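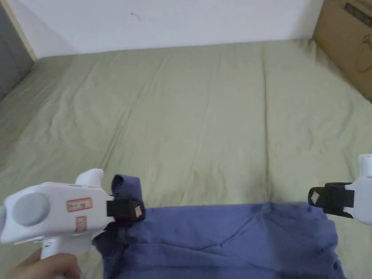
What do club members have to do before their shirt-folding sessions count toward the project? Fold the same kind of shirt the same way every time, start to finish, and write it up in the log before putting the grippers away.

Girari Robotics Club > Student Projects > Laundry Project > Minutes

Search this site Enter keywords Go

Minutes of the Laundry Project meeting, April 2026

Chair: Ibsa Worku
Place: the upstairs room at Chala, which was kindly opened early for us
Minutes taken by the project secretary, who apologizes in advance for the length

Welcome

Ibsa welcomed everyone, and especially the new members who joined after the open evening. It was lovely to see the room so full, even if it meant that a couple of us ended up sitting on the radiator. The minutes of the last meeting were read and agreed, with one correction: the spare batteries went to the Dornano group and not to the sewing room, and we are sorry for any confusion that caused the sewing room.

Progress on folding

Most of the meeting went on this, as it usually does. Ibsa reported that members have been working at home on their own beds and tables with the hand-held grippers, one in each hand, and that the habit of practicing a little every evening is clearly paying off. The long-sleeved shirts remain the trouble. Everyone who spoke said more or less the same thing, that picking up a corner is easy enough but finding the matching corner with the other gripper, without dragging the whole shirt sideways, takes real patience.

There was a long and friendly discussion about whether to smooth the shirt flat first. Some members like to pat out the big creases with the finger pads before they lift anything, and others feel that a robot will never be handed a nicely smoothed shirt, so why should we start with one? Ibsa thought both sides had a point. After a good deal of back and forth (and a demonstration on the chairman's own sweater, which has recovered) it was agreed that the shirt may be left wrinkled at the start, and that any smoothing should be done with the grippers as part of the session. Bare hands are to stay on the handles.

A new member asked if plain sheets are better than patterned ones. Plain is preferred, and a color that stands apart from the shirt is a help to whoever checks the recordings later. Nobody should go out and buy bedding for this, please. Your parents have been very generous already.

Buttons

It was asked again whether shirts should be buttoned. Agreed: leave them as they come out of the basket, and put down in the log which way it was. The person checking can sort them afterward.

Target for the month

Each pair of members is asked to hand in 22 finished folds before the next meeting. This was felt to be a fair number with the spring break coming up. Folds that go wrong halfway should be kept and marked as such, and nobody will think any less of you for them. Ibsa said some of the most useful sessions we have are ones where the shirt slipped and the member had another try at it.

Equipment

The club has 2 pairs of grippers out on loan at present, and the sign-out sheet is on the inside of the cupboard door, where it has always been. Please wipe the finger pads with a dry cloth before passing them along, and please don't peel the stickers off. A member reported that one trigger feels stiff. It will be looked at on the bench, and in the meantime go gently with it.

The Munenov showcase

We have been offered a table at the Munenov student showcase and the meeting was very happy to accept. The plan is to let visitors try a fold themselves, then play back the arm's best attempt so far on the laptop. It was suggested that towels would be kinder to beginners than shirts, and this was warmly agreed. Dornano have offered to lend us a folding table and an extension cord. Ibsa will write to thank them, and will also ask how wide the table is, as the last one they lent us was really more of a shelf.

Other business

Lost property: one gray mitten, one lunch box with a dinosaur on the lid, a calculator. All are with the front desk at Chala.

Thanks were given for the banana bread.

Actions

Ibsa Worku: letter to Dornano, and confirm our place with Munenov
All pairs: folds and logs handed in before the next meeting
Secretary: put the new log page on the shared drive
Anyone with old towels: bring them along, clean if possible

The meeting closed a little late, and the chairs were stacked by those who stayed to help.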